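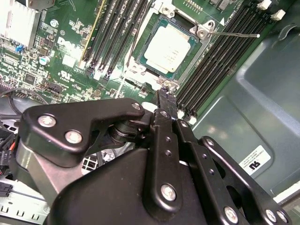 Processor in its socket, Dell board, black memory slots either side.

Old tower, opened up. October gallery

Quick page this time, more pictures than words. Tin-yau Chu here. The tower came out of the back office at Nenimley, where it did invoices and not much else, and it's going to the reading room once the inside is sorted. Lama Akl wanted the parts named so the next person can find their way around. So a few notes go with the pictures. Typed fast, sorry for the spelling.

The processor
Silver lid, green edge, sits in a metal frame with a thin lever along the side. Lever down and hooked = locked. Lever up = free. Little white triangle on the board near the lever hinge, handy to have when you're lining things up. Don't touch the gold contacts, ever. Hold the chip by the edges, put it straight into a tray, lid on the tray, tray away from your elbow.

Old paste comes off with a lint-free cloth and a bit of alcohol. Go easy. We had 2 cloths and used both. New paste is the Curner tube in the top drawer, small blob in the middle, no spreading with a finger please.

Memory
Slots are by the socket. Push the clips back at the ends before you pull anything. When the stick goes back in it should click – if it doesnt click it's not in. Check the notch first, it only fits one way round.

I wrote the old settings on the Fu sheet, the one with 17 lines, and it lives in the folder with the manual. Lama has the other copy. 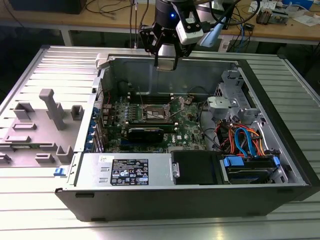
Side panel off and put down flat, inside face up, so the plastic tabs don't get snapped. Those tabs are a pain to replace. Case on its side the whole time, you get at everything from above and nothing hangs off the board by its own weight.

Socket is empty at this point, lever up. Graphics card stays in for now, it runs right across the board just below the socket and it's not in the way of much. If you do want it out, look for the catch at the far end of the slot, then lift evenly.

Blue bits
Handy rule for this case – blue plastic is mostly what you're meant to move. Clips on the expansion slot covers, rails on the hard drive, the little latch by the panel. Squeeze the rails together and slide, no screwdriver. Drive is going to be wiped and kept, label says 66 on our list.

Cables
Orange, red, blue, black, all in a heap down by the drive. Going to tidy them last. Plan is soft ties from the Ikidetti pack, power in one bunch and data in another, nothing pulled tight round a corner. Leave slack at the drive end or you'll be swearing at it later.

Still to do
Dust in the fan, brush only.
Coin battery, new one, the clock has been wrong for ages.
Missing screws, 8 of them, all the same size. Try the jam jar before you buy.
Sticker on the front, peel off, use the hair dryer on low.

If anyone kept the spare slot cover from the last clear-out, drop it in my tray at Nenimley. Also my good flat screwdriver, the yellow one. More pictures when the cables are done.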